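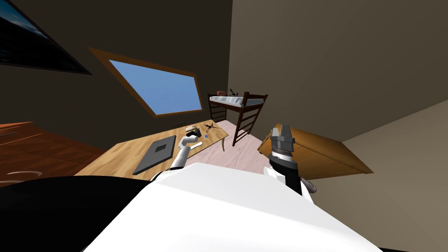

Room Reset Robot - Workplace Safety Checklist, Upper Rooms
Site: Hultilbridge Lodge, staff and guest rooms under the roof
Date: 9/5/23
Checked by: Mélanie Chisholm, housekeeping lead
With: Donal Dunne, maintenance
Unit: Ernura two-arm, serviced by Futach
Hours on the meter at start: 3,532

Marks used: OK / FIX / WATCH

1. Before start-up

Emergency stop on body, pressed and released: OK
Handheld stop, charged and clipped to attendant: OK
Comment: The new belt clip is a huge improvement. Please stop leaving it on the linen trolley.

Gripper pads, both arms: WATCH
Comment: Right side has some wear at the tips. Donal has ordered a pair from Futach.

Wrist covers seated, no pinch gap: OK

2. Room layout

Clear path from door to desk: OK
Loft bed ladder marked on the robot's map: FIX
Comment: Map still has the ladder in its January position. Arms must stay parked near any loft bed until Donal reloads it.

Skylight latched before arms go above desk height: OK
Chair pushed in: OK

3. Desk and bed items

Laptops and tablets moved by a person, never by the robot: OK
Small drones powered off by the owner before we start: WATCH
Comment: More guests are bringing them, and they end up on desks and on mattresses. Check the loft as well, you can't see much of it from the door. Ask first, then log it.

Thin or flat items (cards, pens, sticks): WATCH
Comment: Leave these to the attendant for now. Ouazzani, who trained us, suggests a tray and I'd love to try it.

4. People

Attendant stands outside arm reach, 2 m minimum: OK
One attendant per unit, no doubling up on rooms: FIX
Comment: Two rooms were run at once last week to catch up. I understand why, but please don't. The schedule will be changed so nobody feels they have to.

Break after 30 minutes of supervising: OK
Comment: Watching is tiring in its own way and the crew said so early on. Good on them for speaking up.

Sore shoulder and back reports: OK
Comment: None this month! Reaching across desks and under sloped ceilings was the worst part of this floor, and I'm thrilled to see that line blank. Hours have stayed the same for everyone - the time goes to guest requests and proper inspections.

5. Follow-up

Reload map, loft bed rooms - Donal, before next run
Fit gripper pads - Donal, when they arrive
Revised schedule on staff room board - Mélanie
Tray trial - anyone keen, see me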